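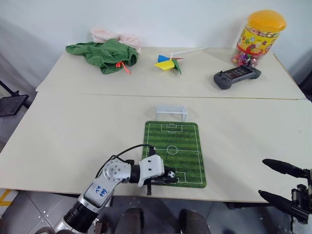

A site manager at the Bavik quarry, asked what he wanted from a wetland survey, replied that he wanted to know where he could put the haul road and when he could start. Most clients want the same two answers. The trouble is that a survey is usually ordered before anyone has worked out which facts would settle them.

Chapter 7
Planning a Wetland Survey

In Chapter 6 we looked at how wetlands are classified. This chapter covers the work that comes before the first day in the field: setting the survey area, reading existing records, choosing a season, and deciding how many sample plots are needed. Soil pits and plant identification are left to Chapter 8.

7.1 The survey area

The survey area is almost always larger than the project area. Water does not stop at a property line, and a ditch dug on one parcel can drain a marsh on the next. At Bavik the road itself would have covered 2 acres. The survey covered 16, taking in the slope above the road and the full length of the stream below it.

Draw the boundary on a map before you talk about cost. If the client later moves the road, you can then show which parts of the new route have been surveyed and which have not.

7.2 Existing records

Start with soil maps, aerial photographs, flood maps, and any earlier reports. Old photographs are useful for finding wetlands that have been filled or drained. A field that looks dry now may show standing water in a picture taken before the drain tiles went in.
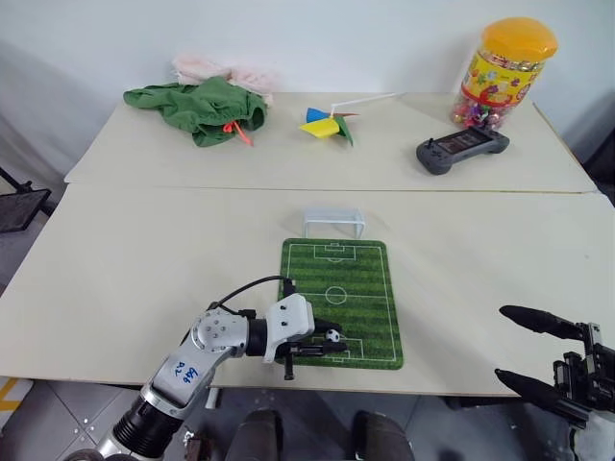
Records of this kind have limits. Soil maps are drawn at a coarse scale and can miss a wet hollow the size of a house lot. Earlier reports may have used a different definition of a wetland. Note the date and method of every source, and treat a blank area on a map as unsurveyed until you have walked it.

7.3 Season

Most plants are easiest to identify when they are in flower or fruit, but the water table is often highest in early spring, before much has come up. Many projects need two visits. The Brasia study, which we return to in Section 7.6, was first done in September after a dry summer. It missed three shallow pools that held water the following spring, and part of the work had to be repeated.

7.4 Number of plots

Plots are set along straight lines called transects, which run from dry ground into wet. Spacing depends on how quickly the vegetation changes. On the Porkido floodplain, where the ground is nearly flat, transects were 800 feet apart and the longest ran 3,000 feet. On a steep bank that spacing would be far too wide.

Place at least one plot in each plant community. Where the edge of the wetland is hard to see, add a pair of plots, one on each side of the likely line.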